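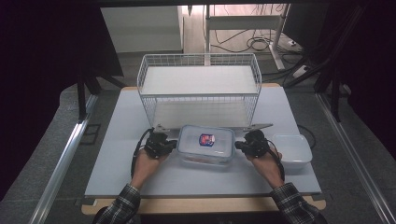 Written by the Nillton Household Encyclopedia editors. Last revised in January. Filed under: Kitchen, Storage

Food storage container

A food storage container is any lidded vessel used to keep food fit to eat between one meal and the next, whether that means a night in the fridge, a month in the freezer or a whole winter at the back of the larder. The name covers a very large family, from stoneware crocks and glass jars to biscuit tins and the clear plastic boxes that most homes now own in rather greater numbers than they have lids to match.

History

People have been putting food into pots for as long as there have been pots to put it in. Fired clay kept out mice and damp, and a cloth tied over the top, or a layer of fat poured on and left to set, did very well as a seal. Salted meat, pickled cabbage and soft cheese were all kept in this way, and in some country kitchens they still are.

Glass jars and tinned metal came into ordinary homes during the nineteenth century, bringing with them the great age of bottling and preserving. Plastic boxes followed in the middle of the twentieth, at much the same time as the household refrigerator, and the two have been close companions ever since. A box with straight sides wastes far less shelf than a round bowl with a saucer on top, and cooks took to it very quickly.

Materials

Glass does not take up smells or stains, and you can see what is in it, but it is heavy and does not forgive a tiled floor. Stoneware keeps its contents cool and dark, which suits pickles nicely. Tin is best for dry things such as cake, tea and biscuits.

Plastic is light and cheap, and many kinds will go in the freezer without complaint. Its great enemy is tomato sauce, which leaves an orange tint that no amount of scrubbing will quite shift — a paste of bicarbonate of soda and a day on a sunny windowsill will fade it a little. Rounded corners are common in moulded boxes, and anyone who has tried to chase cold rice out of a square one with a spoon will be glad of them.

Lids and seals

Lids may be pressed on, clipped down at the sides or screwed. A soft ring set into the lid makes a tighter seal, though it needs lifting out now and again for a proper wash, as crumbs and moisture gather underneath.

The Kastau collection

The small museum of household goods at Kastau keeps 231 containers on open shelves, of which 69 are stoneware and 66 are glass. The rest are mostly tins and early plastics, including a nearly complete set of the stacking boxes made by Graltus, still with their paper price labels. The museum is open on Wednesday afternoons, and visitors are welcome to handle the sturdier pieces.

See also: Bottling and preserving; Larder; Lunch box; Refrigerator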